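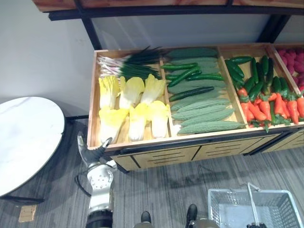 Green onions and napa cabbage in a display bin.

The sticker that knows when the air's gone dry

Thursday, September 5, 2019

Small thing, this. Thinner than a plaster, grey, a bit shiny. Peel it off the sheet, press it down, and it starts measuring how damp the air is right next to whatever it's stuck to. No battery. Bijan Shahbazi hands me one across the bench at Julier and I promptly lose it down my sleeve.

"Everyone does that," he says. Gets another.

The trick is in the ink. Carbon flakes, a few atoms thick, mixed into something close to wallpaper paste and printed in a comb shape on plastic film. Damp air makes the paste swell. The flakes move apart, the current drops, and a cheap reader held nearby picks up the change. Dry air, back they come. That's the whole idea, and it took the team two years to get an ink that would do it more than a handful of times without cracking.

Batch 100 was the first that lasted. Before that, a lot of brown film in a bin. Ronja Solberg, who came over from Hellström to sort out the printing, blames the drying step. Too hot and the comb curls at the edges. Too cool and the flakes sink and clump. She ended up slowing the press to a crawl, which the accounts people did not enjoy.

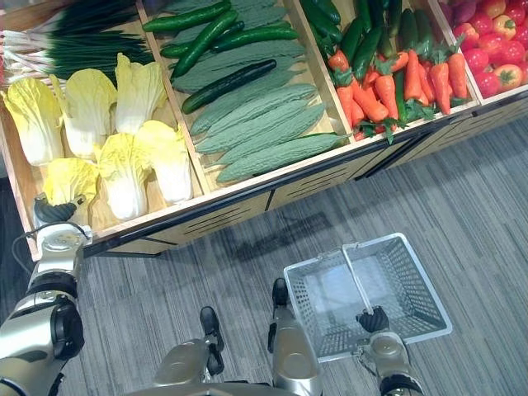 A produce bin and a white shopping basket.

The numbers, then. The latest label has been through 1,987 cycles from dry to damp and back, in a sealed box, and still reads close to where it started. The one before gave up at 173. Big jump. Solberg puts it down to a softer binder and wont say what's in it, as the patent isn't filed until October.

Who wants it? Museums, for a start. Guitar makers. People who store seed. Anyone with a loft. And food, of course, where a cold room can be fine by the door and bone dry at the back, and the one meter on the wall says everything's lovely. 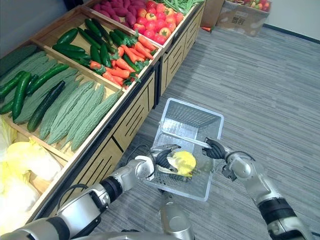
Sticking the thing down is harder than printing it. The label likes a smooth surface and the world mostly isn't one. Shahbazi's early tests were on glass, then painted board, then wood, and the readings got worse each time as air crept in under the edges. Bitter melons would be about as bad as it gets -- all those bumps and ridges, hardly a flat spot the length of them, where a cucumber gives you at least half a chance. So the new version has slits cut in the film so it can bend two ways at once. Ugly, but it holds.

Lallico, which makes the readers, has its own headache. Range. At present you have to be within a hand's width of the label, and through metal shelving you can forget it. Tomos Pritchard over there has a bigger aerial on the go. Works well on the bench, he says, and then pulls a face.

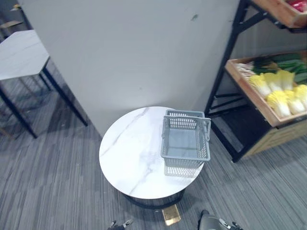
It also has to be cheap, that aerial, or the sums fall apart. The label itself costs pennies. The reader doesn't, not yet, and a small shop or a one-room museum isn't going to buy a cupboard full of them.

Aba Gyamfi runs the first proper trial, at the Morkham archive, where 2,996 boxes of parish maps sit in a basement that floods "a bit, most winters". She's labelled one aisle so far. Two labels fell off in the first week, the rest are are still up. She checks them on Mondays with a reader on a string round her neck, and writes the results in pencil, because it's an archive and pens aren't allowed.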